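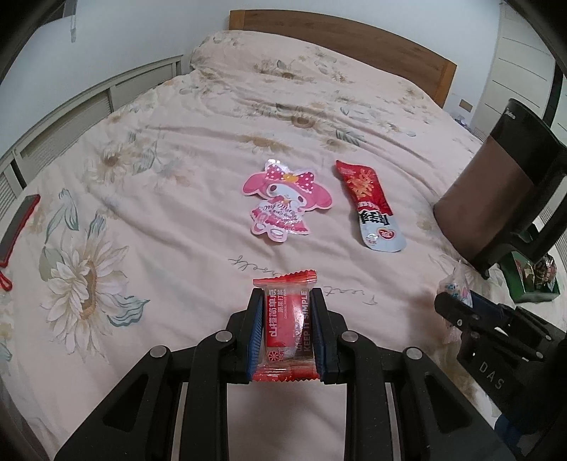 OK so I went to the Okgate open day and I have a lot of feelings about grippers now. Thread, sorry in advance.

Backstory: my friend Haiyan Long has been bugging me to come to one of these since last August. I kept picturing a big orange arm welding a car door behind a fence. Very wrong!

They run it as a bunch of little stations you wander between. Kitchen stuff, laundry stuff, a bedroom, a desk. I got there when the doors opened and still didn't make it to everything.

The bedroom one ate most of my morning. You get a gripper in each hand, you pick up snacks off a bed. That's the whole job. I was so cocky walking up to it.

Reader, I dropped the first packet 8 times.

The thing is you have two fingers and they're parallel. No thumb, no curling anything around anything. My brain kept trying to pinch from an angle and the packet just squirted away across the duvet (a very cheerful sunflower duvet btw, I want it).

Yulan Kang was running the station and she's the most patient person alive. Her tip was to stop looking at the gripper and look at the spot where the pads are going to land. Worked on my next try. I yelled. People looked over.

Look how nicely I'm holding that little red hawthorn one though!! Straight up and down, blue pads on either side. It says KEEP IT SIMPLE along the edge and I've decided that's my coach talking.

Soft bed is harder than a table, which I did not expect. You push down to get the fingers under and the bed pushes back and now your snack lives in a valley.

Ranking the pickups by how annoyed I got:
Small packet: fine once you learn
Long red spicy strips pouch: floppy, I kept grabbing one end and the other end had its own plans
My Melody bag: weird outline, where do you even grab a rabbit
Crumpled clear wrapper: my enemy

Somebody asked Yulan why they use real snacks and not blocks, and she said blocks are too polite. Blocks sit still and have corners. Your actual bed after an actual movie night does not look like a box of blocks. Fair!

Also asked her what all this practice is for. Short version: people do the chore by hand with the gripper, over and over, and the robot learns from those runs. She said one tidy-up chore had 316 runs in the bank already. I contributed 2 usable ones. You're welcome, science.

There was a proper demo after that, with an arm doing it by itself. It was slow. Like, watching-your-dad-text slow. It went for a pouch, missed, backed up, thought about it, went again and got it, and the whole room clapped like it was a toddler on a bike. I clapped too. I might have teared up a tiny bit.

They gave it 15 minutes and then opened up for questions, and a kid in the front asked if it could open the snacks too. Answer was no, not yet. Kid was visibly done with the whole field of robotics.

My forearm hurts today btw. Squeezing that handle all morning is a workout. Haiyan says you get used to it, and Haiyan also has forearms like a rock climber so idk.

If you're anywhere near Okgate and they do another one, go early and do the bedroom station before the line builds up. Wear sneakers, lots of standing.

And if anyone knows where to find that sunflower bedding in a queen, my DMs are open.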